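Cutting a Story Down to 70 Words
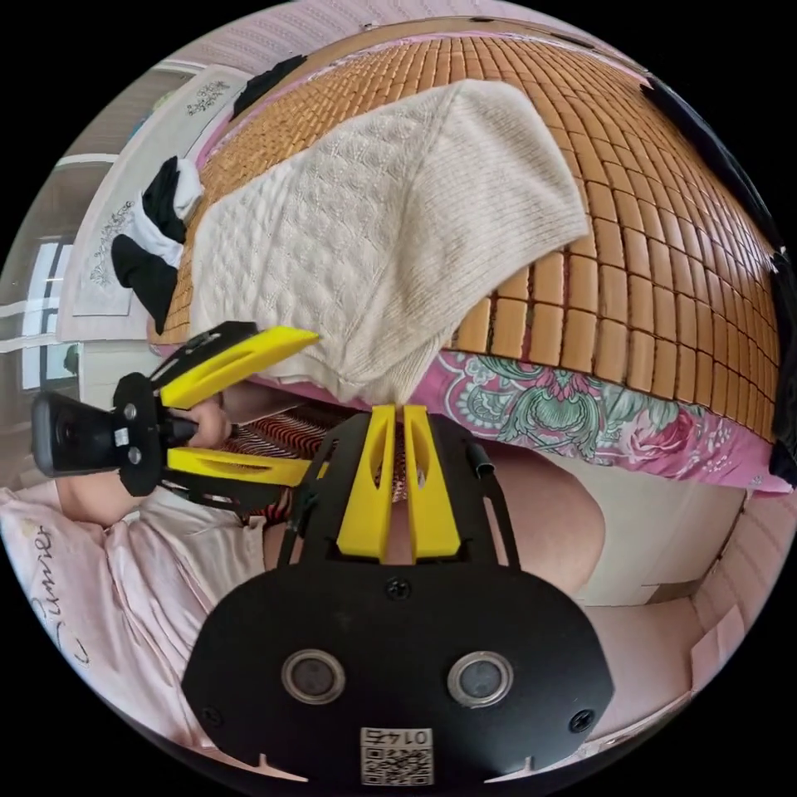 WRITING / SHORT FORMS

March 12, 2024

I finished a story last night that started at 520 words and ended at 70. It took me 11 drafts. The first cuts were easy. I took out the weather, the name of the street and a paragraph where a man thinks about his brother. The brother never showed up again, so he had no business being there.

After that it got slow. I was stuck at 98 words for most of a week. Every sentence left was doing something, and I still had 28 words to lose. What finally went was the last line, where the man says he's sorry. Without it you don't know if he is. I like it better that way, though my sister read both and prefers the long one.

The story is for Multulano, a small online magazine that only takes pieces of 70 words or less. The title doesn't count toward the limit. I have seen people put half the plot in the title to get around this, and sometimes it works. Mine is called "Prata," after the town where the bus stops.

I used to send this kind of thing to Fola, but they switched to poems. Skatar still takes very short fiction and pays a little, but they want it in a plain text file with no italics, and I had a line that needed italics. I rewrote the line. Then I cut it.

If you want to try this, pick something old that you don't care about much. I went back to a folder of stories I'd given up on and found that most of them had one good paragraph, usually the third. Start there and see what you miss.

Multulano answers in May. Until then I'm working on another one from the same folder, about a woman who returns a library book to the wrong library. It's at 140 words.

Filed under: Flash Fiction, Revising

Home | About | Stories | Archive | Older Posts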